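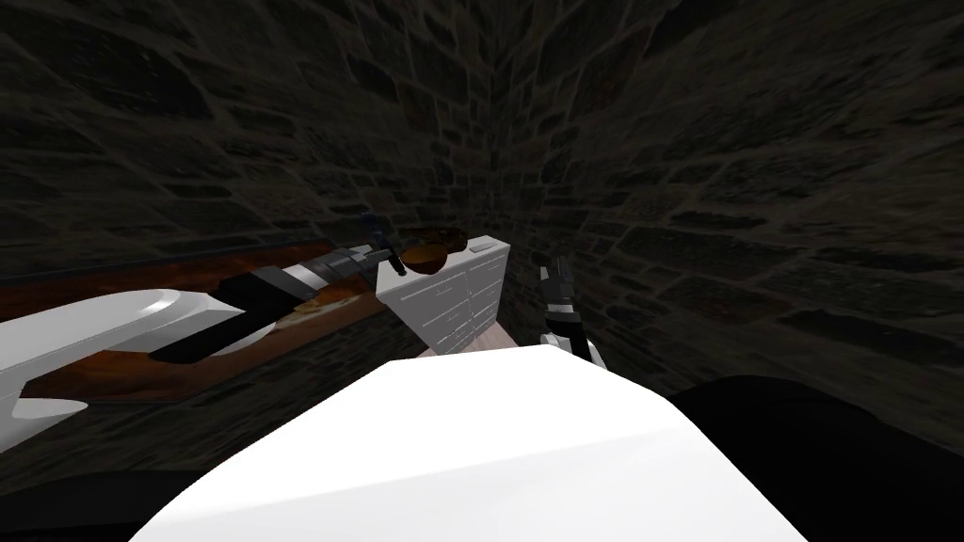 The two arms in the simulated kitchen with the stone walls, seen from the robot's head. The left gripper is at the brown object by the white cabinet.

Home Visits Clubs and Schools Reports Contact

A visit to the robot class in Skotmont
by Lilla Pálfi

In July I had the chance to spend one day with the summer robot class at the Skotmont technical school. I teach electronics to teenagers in another town, and I wanted to see how a class can work on household robots when the school owns no such machine. In Skotmont they do it in simulation. The students drive a robot with two arms through rendered kitchens, record what they do, and later train a small program on the recordings.

I arrived at 9 in the morning, a little too early, and the door on the street side was locked. The correct entrance is through the bicycle yard. If you go there, please remember this, it saves you a walk around the whole block.

The class is in room 105, on the first floor, which for me was confusing because at home the first floor is one level higher. It is a long room with computers along both walls. The students work in pairs. One of them is the driver, who wears a headset and holds a controller in each hand. The other one is the reader. The reader looks at the monitor, reads the task aloud and says whether the attempt should be kept or deleted. After every ten attempts they change places.

The course is called Drusilura, after a cartoon snail that an earlier class drew on the cupboard door. The snail is still there, but it has lost one eye.

The morning task

The first hours were for grasping. The teacher, Mr. Schumacher, puts a short text on the projector, and all pairs get the same task in different rooms. The layouts come from a collection the school has put together over several years, and they are quite different in style. Some are bright and modern. The one in the picture at the top of my report was dark, with rough stone on the walls and a shiny wooden counter, more like a wine cellar than a kitchen. I sat behind the pair who had this room and I stayed with them almost until lunch.

The difficulty is in the view. The driver sees only what the head of the robot sees, and the body of the robot itself covers the whole lower part. The right arm gives trouble too. In many moments you have only its gripper in sight, and the driver must feel where the elbow is. The girl who was driving told me that in her first week she hit the wall with the elbow all the time. Now she moves the head first and the arm after, and she speaks the movements quietly to herself.

She and her partner had a long discussion about the brown object. He was sure it was a loaf of bread, she said a bowl. From the side it was hard for me also to decide, and I did not want to take a position as a guest. For the fingers this matters, she explained, as you take a bowl by the rim but a loaf around the end. Mr. Schumacher did not give them the answer. He told them to write their question in the log and continue.

The log I liked very much. It is a normal paper notebook, one for each pair. They write the number of the attempt, the room, and one sentence about what went wrong. I read sentences such as "closed too early" and "looked at wrong hand" and one time only "hungry."

How the recordings are used

After lunch (there is a canteen, the lentil soup was good, bring coins) we had the lecture part. The class had collected 2,116 recordings before my visit. Mr. Schumacher showed how they are cleaned. Long pauses are cut out, and attempts where the object was only pushed are put in a separate folder. The training runs at night on a computer of Pulteck, a small company in the same street which repairs packaging machines and lets the school use its server.

I asked if the students are disappointed that they never touch real metal. The answers were mixed. One boy said yes, very much. Another student had taken the course already in the year before, and she said that she prefers it so, for in the simulation she can try a stupid idea fifty times and no motor is burned.

In the last hour I was allowed to drive myself. I got a bright kitchen and the task to put a cup in the sink. My reader was very patient. I needed 2 attempts only to find my left hand, and the cup went behind the stove, where it probably still is. My arms were tired much faster than I expected, and I can advise visitors to take off their jacket before they begin.

For my own school I took home two ideas. The first is the paper log, which I will start already in the autumn. The second is the work in pairs with a fixed change of places. The headsets are for us too expensive at the moment, but Mr. Schumacher showed me that the same rooms can be driven with a keyboard. It is slow and the wrists move in a strange way, yet for a beginning it would be enough.

Teachers who want to visit should write to the school office in spring. The class takes guests only in the summer weeks, and not more than two on the same day.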